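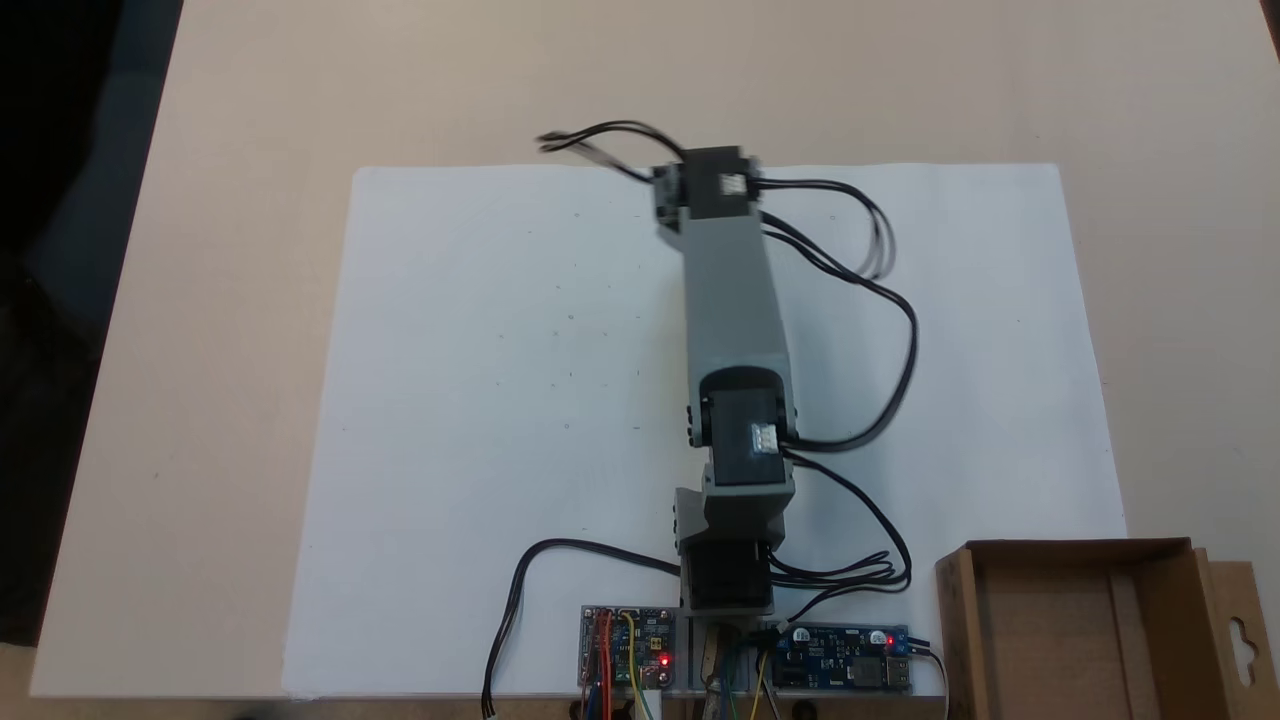 Papel para todo el mundo

El boletín vuelve al papel. La Asociación de Vecinos Jillo lo decidió en junio, tras comprobar que el envío por correo electrónico lo abrían 6 personas, dos de ellas de la redacción.

Tiraremos 700 ejemplares en la imprenta Dudás, que nos ha pedido un plazo razonable y que dejemos de mandarle los textos en el cuerpo del mensaje, con emoticonos. El papel será blanco y sin brillo. Hubo quien pidió color crema «por elegancia» y se le agradeció la aportación.

El primer número sale en diciembre y trae la crónica de la verbena, el horario del autobús a Pundine (el bueno, no el que cuelga en la marquesina) y un crucigrama cuya solución seguimos buscando.
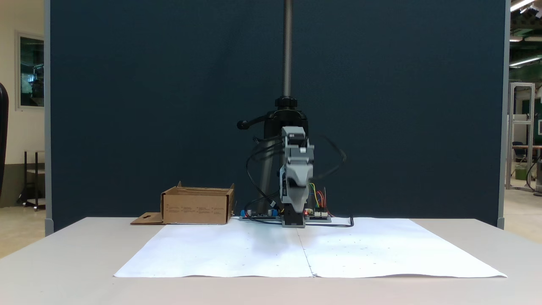 Se buscan repartidores

Quien tenga piernas y una tarde libre puede apuntarse en la librería Wavudness. Se paga con café. Los portales sin buzones a la vista se sortearán entre los que lleguen tarde.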